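Speaker notes: Taking old office computers apart without breaking what is still good
Talk for the Bindadik repair evening, October. Starts at 18:30.

Slide 1. Title
Say good evening, wait until people have a chair. Thank Yolandi Ndlovu for the projector and for the long table at the back. Say my name slowly. Tell them they can interrupt me, I prefer it, and if my English goes too fast they should raise a hand.

Slide 2. Where the computers come from
Last year the Zwahlen building changed all its office machines. We received 1074 desktop towers. Of these, 535 went back into use after cleaning and a new disk. From the others we took parts. Give these two numbers and then stop with numbers, last time I put a table here and people began to read it and did not listen.
Ask: who has opened a desktop computer before? Usually half the room. Say to the other half that this talk is for them.

Slide 3. Before the screwdriver
Power cable out of the wall. Then press the power button and hold it for a few seconds. Many people forget this.
Take off rings and the watch with a metal band.
Touch bare metal on the case before you touch a board. If you have a wrist strap, use it, we have seven of them in the Cistum box by the door.
Write the number of the tower on a piece of tape and put the tape on the table, not on the side panel. The panel goes away and then the number goes with it. I did this wrong for a whole week.

Slide 4. The screws
Show the ice cube tray. One hole for case screws, one for disk screws, one for the small ones from the board. Case screws and disk screws look nearly the same but the thread is different, and a case screw forced into a disk will ruin the hole. If it does not turn easily with the fingers, it is the wrong screw. Pass the tray around, ask for it back.

Slide 5. The order we use
Lay the tower on its side and open it. Look first, for one full minute, with the hands away. Take a phone photo of the cables.
Then: data cables, power cables, disk, memory, cooler, processor, board, power supply.
Pull on the plug and never on the wires. Some plugs have a small clip which you must press. Old plastic clips break, so be patient with them.
Somebody will ask why the board comes so late. The answer is that it sits under everything else, and if you pull it with a cable still connected you will break the connector.
If the cooler is stuck to the processor, turn it a little left and right before you lift. Do not pull straight up. Ayanda Van Wyk has a good story about this, let him or her tell it if present (check the name list first, we only wrote by email).

Slide 6. An open tower 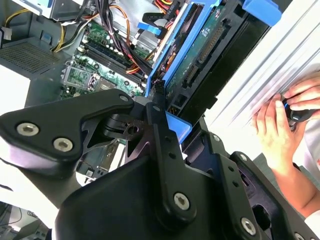

Tower on its side, CPU socket empty, hard drive in the blue bracket.

Let people look for a moment before I speak.
Point to the empty socket, with the metal frame that holds the processor. An open socket must be protected: put the plastic cap on it if you have one, and keep fingers and tools away. The contacts inside are very fine and I do not know how to repair them.
Point to the bundle with black, yellow, red and orange wires. Power. The bright blue cable is SATA, for data. Say the word slowly, "say-ta", some people know it only from reading.
Then the disk. Blue plastic usually means "you may move this part", but this is a habit of makers and not a law. In our Workulach towers the handles were gray.
Ask which part they would take out next. Any answer is fine if they can say which cable must come off before.

Slide 7. What we do with disks
Every disk is wiped or drilled. No disk leaves with data on it. If anyone asks about price, a wiped disk costs 145 in the shop money, with cable.

Slide 8. Practice
Two people for each tower, one works and one holds the tape and the tray, then they change. Finish at 20:15 so there is time to sweep the table. Leave the slide with the order of work on the screen.
Questions during the practice, I will walk around.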